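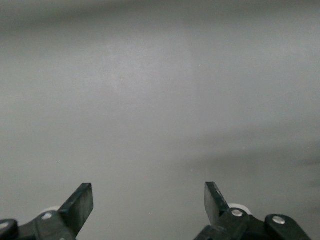

A reader in Risdale wrote that she had never once thought about her dividends until the May statement, when she noticed they had stopped turning into new shares and were sitting in the account as cash. She wanted to know if she had clicked something by mistake. Several other letters asked the same question in different words, so this issue's item is on dividend reinvestment and what changed at Gastix.

Gastix ended its company-run reinvestment plan this spring. Under the old plan, dividends on shares held directly with the transfer agent, Semeniuk, were used to buy more Gastix shares at a 2 percent discount to the market price. The notice went out with the annual report, on a separate sheet, and it was easy to miss. Shareholders who did nothing were switched to cash payments. The reader did not click anything. She was moved along with everyone else in the plan.

If you hold Gastix through a brokerage account, your reinvestment setting is a separate thing and was not touched. Brokers buy the extra shares on the open market and never offered the discount in the first place. Look under account preferences for a line that says "reinvest" or "pay to cash." Some brokers set this for the whole account and some set it stock by stock.

For holders at Semeniuk there are three choices now. You can leave things as they are and take the cash. You can sign up for the agent's own purchase service, which will reinvest for you but charges a fee on each purchase. Or you can move the shares to a broker that reinvests without a charge. A transfer of whole shares is simple. Fractional shares usually don't move, and they will be sold and the money sent to you, so expect a small check and a small taxable sale to go with it.

The fee matters more for small holdings. A reader with 76 shares who gets a modest quarterly payment could lose a fair slice of it each time. Someone with 500 shares would hardly notice. Work it out from your last statement before you sign up for anything.

A word on taxes, as this came up in two of the letters. In a regular taxable account, a dividend is taxed in the year it is paid, whether you take it in cash or put it back into shares. Ending the plan doesn't change that. What does change is the recordkeeping. Every reinvested dividend was a purchase, with its own date and price, and all of those purchases go into your cost basis. People who forget to include them end up paying tax on the same money again when they sell. Download the full plan history from Semeniuk now, while the old plan pages are still up — they are due to come down in September.

Is it worth turning reinvestment back on at all? That depends on how much of one company you want to own. One letter came from a household whose Gastix stake had grown, a few shares at a time, into most of their savings outside of retirement accounts. If that sounds familiar, cash dividends give you an easy way to put money somewhere else without selling anything. The same goes for anyone who has started drawing income from the portfolio. If the holding is small and you plan to keep it for years, reinvesting saves you from having to remember to do it.

Cikham still runs its plan, and the terms have not changed. There is no discount, but there is no purchase fee either, and the minimum for optional cash purchases is the same as last year. The upper limit on those is $3,000 a quarter. Instructions have to reach the agent by 11th June to count for the next purchase date — anything later waits for the following quarter.

Next issue: reading the fee page of a bond fund prospectus.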